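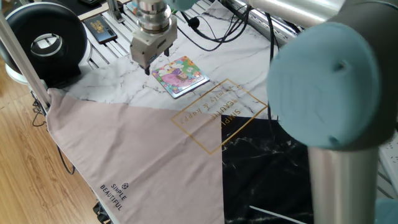
Packing a Carry-On for Two Weeks

Weigh the empty bag first. A typical soft case takes up a good share of the allowance before anything goes in. Write the figure on a strip of tape inside the lid.

Roll knits and fold woven shirts. Shoes go at the wheel end, stuffed with socks. Decant shampoo into bottles of 100 ml or less and leave a small air gap under the cap – full bottles leak when cabin pressure drops.

For sink laundry, dissolve the detergent before adding clothes. A 400 ml travel cup works as a measure: five fills make 2000 ml, enough for two shirts. Roll the wet items in a towel and press before hanging. 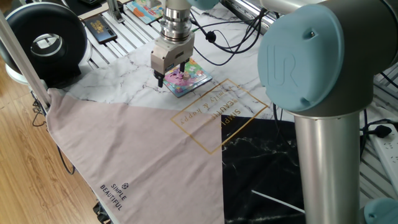
Rosário Rocha writes that pressing in a towel was not enough for cotton in Stillport in September, and that her shirts took 11 hours to dry by an open window. She now packs synthetics only.

Cotton can be hung near the air conditioner outlet, well clear of the grille. Keep one dry set in reserve.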